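[hand-grippers] Re: Oria or Nyanda fingers for thin cloth?
From: Muammer Aydoğan
To: hand-grippers list
October 2020

Hello Mwende, hello all,
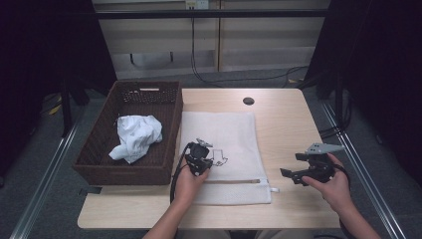 The mesh bag task at our table, with a hand gripper on each side and the cloth in the basket.

Sorry for the slow answer. I wanted to finish the second set of trials before I write, otherwise I would have to correct myself again like in April.

Mwende Mugo wrote:
> We are choosing between the Oria fingers and the Nyanda fingers for
> our hand-held pair at Ceremside. Most of our tasks are with thin
> fabric: socks, small towels, laundry bags. Two things I would like to
> know from people who have used both.
> 1. Can you take hold of a zipper pull without looking for the right
> angle for a long time?
> 2. How tired is the wrist after an hour? Our people complain about
> this more than about anything else.
> Also, if somebody has tried a head camera together with the wrist
> cameras, did it help you or was it only more data to store?

I take your questions in order.

1. The zipper pull. We did 50 trials with each set of fingers, the same mesh bag and the same person. One trial means: hold the bag with the left gripper, take the pull with the right one and open the zipper to the end. With the Oria fingers 39 were good. With the Nyanda fingers only 26. I was surprised by the difference, so I looked at the bad ones again. With Nyanda the tip is a little round, and it pushes the pull flat on the tape in place of going under it. Then the operator tries again from the side and the whole bag turns on the table. The Oria tip is thinner and goes under more easily.

But please be careful with this result. Our Nyanda fingers are the older ones and the rubber is worn on one of them. If you buy new ones, perhaps you will see something better. I would be glad to hear it.

For the cloth itself I see almost no difference. Both take a crumpled cloth from a basket without trouble. When the cloth is spread flat on the table, both are bad — you have to push a fold first and then close on the fold. Our operators learned this by themselves on the first day.

2. The wrist. The fingers weigh nearly the same, so I think it is not the fingers. For us the cable was the problem. At the beginning we let it go out to the front, and it pulled the hand down a little all the time. Now we leave a loose curve on the outer side of each gripper and it is much better. We also do not let anybody work longer than up to 50 minutes without a pause. Before this rule one colleague had pain in the thumb for a week, and it was my fault, I should have asked him earlier.

The height of the table is also important. If it is too high the elbow goes out and the shoulder gets tired before the wrist. Ours was too high for the shorter people in the group and we lowered it.

3. The head camera. Yes, for us it helps, but not for the moment of gripping. The wrist view is better there, it is close and the fingers are always at the same place. The head view helps for what comes between: where is the basket, where is the other hand, on which side is the opening of the bag. When we trained with the wrist views only, the arms at Nistia often went to the bag with the right hand when the left hand was already there. With the head view this became rare. I don't have a number that I would defend, so I give none.

It is more data, that is true. We record the head view at a lower rate than the wrist views and I did not notice that something is lost.

One more thing about the mesh. White mesh on a pale table is difficult for our tracking, and the border of the bag disappears in some light. We thought about a dark mat, but then the dark fingers are hard to see on the mat, so we stayed with the table like it is and changed the exposure. If someone on the list has found a good colour for the table, please write. I would try grey or green next, but I prefer not to repeat the mistake of another person.

So for your tasks I would take Oria, if the zippers are really a big part of the work. If it is mostly socks and towels, take the one you can get sooner. I can send you the 2 recording sheets we used, they are simple, only a table with the trial, the result and a comment. Some comments are in Turkish, but I can translate the important ones.

Could you tell me also which cable length you use? We want to order new ones and I am not sure ours are long enough for a standing operator.

Best regards,
Muammer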